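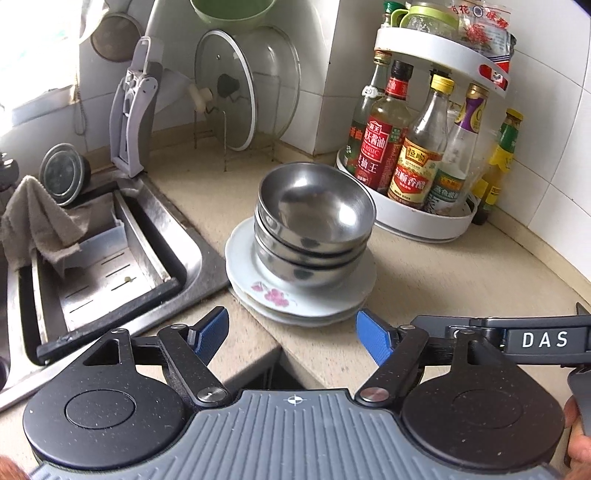

Shared kitchens and who does the dishes
Speaker notes, Skorkside housing evening, July 22, 2025
Malou Brøndum

Slide 1. Title
Say hello, thank Emmanuel Obura for the invitation. Mention that questions can come at any time. Water is at the back.

Slide 2. Where this comes from
I managed the shared houses at Birnesholm before I moved to Stumley. The talk is based on the house logs from both places. We went through 169 entries, all written by residents. Most are one or two lines long. The commonest subject is the kitchen, well ahead of noise and heating.
Read out the one from March: "Whoever owns the big pot, it has been four days."

Slide 3. What people argue over
Dishes left to soak. Shelf space in the fridge. Things borrowed and put back in the wrong cupboard. Plates that came from somebody's grandmother and ended up in general use.
Pause on the last one. It causes more hurt than the others, and the owner usually says nothing for weeks. Ask the room who has lost a plate or a mug this way.

Slide 4. Rotas
Each house had a rota at some point. A weekly rota worked in houses of up to 5 people. In the house with 8 it fell apart within a month, both times we tried it. People traded turns, the trades were not written down, and then there were two versions of whose week it was.
Gijs Van Loon will probably disagree here – his house kept one going for years. Let him talk, but keep it short.

Slide 5. What we did at Stumley
Each resident got one shelf and one hook. Common dishes went in the cupboard by the door, and personal ones stayed on the owner's shelf. The rule for the sink was that it had to be empty by ten at night. It did not matter who emptied it.
We also got rid of half the dishes. With fewer plates in the house, people washed one when they needed one. Kobe Geerts took the extras to Owen, where the new house had nothing at all.

Slide 6. What did not work
Signs. We put up 2 and took both down. One had been corrected in red pen, the other answered with a drawing.
Fines. Duván Huamán collected them for a while and disliked it. Some people paid and took it as permission to leave the dishes.
Group messages late in the evening. Tone gets lost. Talk at breakfast if you can.

Slide 7. Moving in
The first week matters most. Walk a new resident through the kitchen and open every cupboard. Say out loud which things are common and which are not. Allow half an hour. Written house rules are fine as a backup – keep them to one page.

Slide 8. Questions
If it is quiet, ask how people here split the cost of dish soap and sponges.
The handout is on the table by the coats. My email address is on the back page.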